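Blog > Kitchen and House > Winter

Keeping potatoes and onions through the winter

Wednesday, January 2, 2019

I bought 200 pounds of potatoes in the fall, split with my neighbor Oksana Derkach, and this is how my half is doing.

The farm is outside Gandby. They sell what they dig until it runs out, and the price drops if you take the big sacks. Oksana took the red ones and a few of the yellow. I took yellow only, plus onions and a sack of carrots I should have left there. The carrots went limp before December and most of them ended up in soup.

The potatoes are in the basement, on the north wall, in paper sacks with the tops folded over. I used to leave them in the plastic mesh bags from the store and they turned green by the window every year. Paper keeps the light off. The thermometer down there has stayed between 42 and 46, a little warmer than the books want. A few have started to sprout at the eyes. I rub the sprouts off and use those first.

My mistake last winter was keeping the onions next to them. Marta Zinchenko told me at the time that they should be apart and I didn't listen, and by the end of January half the onions were soft and the potatoes were growing legs. This year the onions are upstairs in the back hall. It's drier there and I walk past them every day, so I notice if one starts to smell.

I go through everything every other week. It takes most of an evening. I tip a sack out, feel each potato, and put back the hard ones. Anything with a wet spot goes to the compost, and anything with a small bruise comes up to the kitchen to be eaten that week. One bad one will take the ones touching it. Over the holidays I skipped a check and lost 13 in one sack, all from the bottom corner. The sack itself was damp, so I threw it out too.

I don't wash anything before storing it. The dirt can stay on until you cook. I did wash a batch my first year because they looked better clean, and they were the first to go.

We've been eating a lot of potato pancakes. I squeeze the grated potato in a dish towel, hard, then mix in onion, egg, salt and a spoon of flour. Ingvar Bergmann makes his without the egg and they hold together fine, so I may try that next. The leftovers reheat in a dry pan. The microwave makes them rubbery.

For next year I want a second thermometer for the back hall and fewer carrots, or else a box of damp sand to put them in. Oksana wants to try squash. I have room on the shelf if she does. 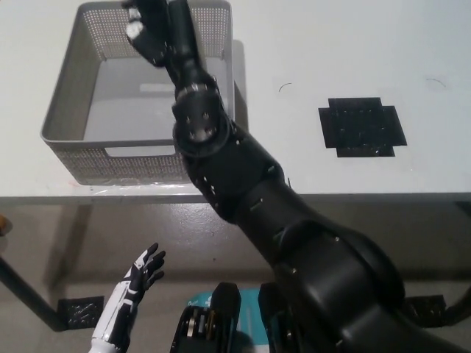 Can you still eat a potato that has sprouted?

If it's firm and not green, cut out the sprouts and the eyes and cook it the same day. Throw it out if it's soft, wrinkled or green under the skin.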